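Bench rules for working beside the robot arms

Hang pipettes upright on the stand when you are done with them. Take the tip off first. Stand test tubes in the rack, open end up, and keep tall glassware away from the arm's path. Anything over 300 g stays off the shared bench.

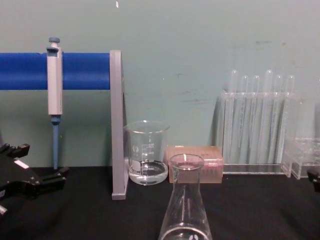
Keep your hands out until the arm has stopped and the light is green. Wait 2 seconds more. If a tube breaks, press stop before you reach for the glass.

Beca Owen keeps the speed limit sheet. Ask her before you change a setting.

Last revised 6/1/24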